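Budgeting a Parallel Gripper for Furniture Assembly Cells
Sajib Samarakoon

Step 1. Fix the part list first

Write down every part the cell must handle before asking for a quote. For wooden frames, record the smallest and largest cross-section at each grasp point, the mass of the whole frame, and the clearance between neighboring members. On the Clanddale line the list came to 53 parts, of which 8 set the requirements for all the others.

Step 2. Separate stroke from opening

Suppliers quote stroke in different ways. Pastor lists travel per finger; Menditz lists the total. Convert both to maximum opening between the pads, with the pads fitted. Pad thickness is paid for out of the opening. Add a margin on each side for position error, then look for the next standard size up.

Step 3. Check the approach in simulation

Load the gripper model and the part model and run each approach before ordering anything. A wide housing is the usual source of trouble. The fingers may fit between two members while the body behind them does not. Check a camera view from the wrist as well, with the fingers open and the tips near the part.
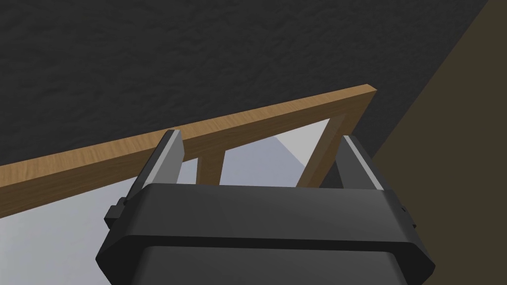

Issue 8, page 111

With a beam, a strut and a post all close to the fingers, a grasp on one member has to be tested against the other two. Rotate the wrist in small increments and log each collision. If the housing blocks more of the wrist view than the task allows, price a second, fixed camera now. Added later, it brings its own bracket, cable run and calibration time.

Step 4. Build the budget lines

Enter these separately:

Gripper body
Fingers and pads, plus one spare set
Wrist adapter and fasteners
Cable or air supply
Simulation hours
Commissioning hours
Spare body, if the supplier's lead time exceeds your permitted downtime

Custom fingers are often left out of the first quote – ask for them by drawing number. For the Nullberg cell we allowed 241 hours of engineering, with around a third going to simulation.

Step 5. Set the order of purchase

Order the body and adapter first. Hold the fingers until the simulated grasps pass for every part on the list. Metal-faced pads can mark softwood, so request samples and press them against offcuts at working force. Record the force setting with each sample and keep the offcuts until acceptance.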